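Teleop and Demonstration Group
Minutes, 23 October 2020
Vallejo workshop, back bench

Minutes taken by Laiba Dhanial, who was asked last and therefore said yes.

1. Previous minutes
Accepted without changes. One member asked that "the gripper was having feelings" be struck from the record. It was left in.

2. Progress on the gear task
The Akelar set now stands at 3,055 recorded demonstrations, counting hand-guided and remote ones together. More than 11 hours of that is operators hovering over a gear while deciding which way to come in. The training run does not know the difference between hovering and working, and has learned to hover very well.

Agreed that an operator who needs to think should do it before pressing record. Agreed also that this was agreed in September.

3. Starting position
Discussion of where an episode should begin. The hand-guiding people like to start with the fingers already near the part, as their arms get tired. The remote people start wherever the last episode left them. The result is a policy that behaves as if it has walked into a room and forgotten why.

From now on every episode starts with the fingers open and well clear of the parts, gear and ring both in place before recording begins.
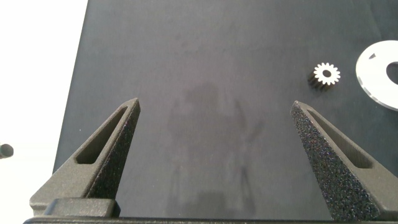 Parts may be moved between episodes and should be. Last week one operator put the gear down in the same spot all afternoon and was very pleased with the success rate. Those episodes stay in the set for now but will be tagged, and the success rate will not be mentioned again.

4. Hand guiding or remote control
This item has been on the agenda since the summer and was given its usual half hour.

For hand guiding: you can feel the teeth meet, and you back off before anything gets bent. Against: you also shove the arm through moves it would never make on its own, and your sleeve ends up in the data.

For remote control: what the operator does is what the arm can do. Against: there is no feel in the Wetel handles at all, so people squeeze until they are sure, then squeeze a little more to be polite.

No vote was held. Both methods continue. Hand guiding will be used for the last bit of the insertion, remote for everything before it, and the handover will be marked in the log with a key press. The key will be one that is not next to the emergency stop.

5. Grasping
Long talk about what counts as a good grasp. The current instruction sheet says "hold the gear firmly," which has been read in as many ways as there are readers. New wording: fingertips on opposite sides of the teeth, face of the gear left open, bore not covered. Carrying the gear across the plate is fine. Dragging it across the plate is not — the plate is meant to last the year.

Operators should pause for one breath after closing the fingers, so the grasp can be found in the recording later. One breath is not a coffee.
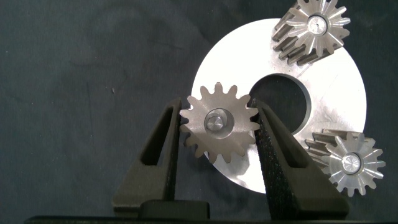 Laiba Dhanial asked whether the pause would teach the arm to pause as well, and whether we would then spend November teaching it to stop. The room thought this was likely. The pause will be trimmed out before training, using a script that does not exist yet. She was given the script.

6. Failed attempts
At present a dropped gear means the operator sighs and deletes the episode. The Hetero branch of the code can use failures if they are labeled, and would like some. Drops, slips and missed grasps are to be kept from today, with a short note on what went wrong. "Bad" is not a note. Neither is "robot's fault."

If the operator recovers from a slip in the same episode, keep going and finish. Recoveries are the most useful thing we record and the thing people are quickest to throw away out of shame.

7. Actions
Rewrite grasp section of instruction sheet: deferred until someone finds the file.
Trim script: Dhanial.
Tag the same-spot episodes: the operator concerned, who knows.
Move the handover key: done during the meeting, then moved back, then done again.

8. Any other business
The chair by the remote station still sinks. Operators are reminded to raise it between episodes, not during.

Meeting closed at noon. Next meeting in 2 weeks, same bench.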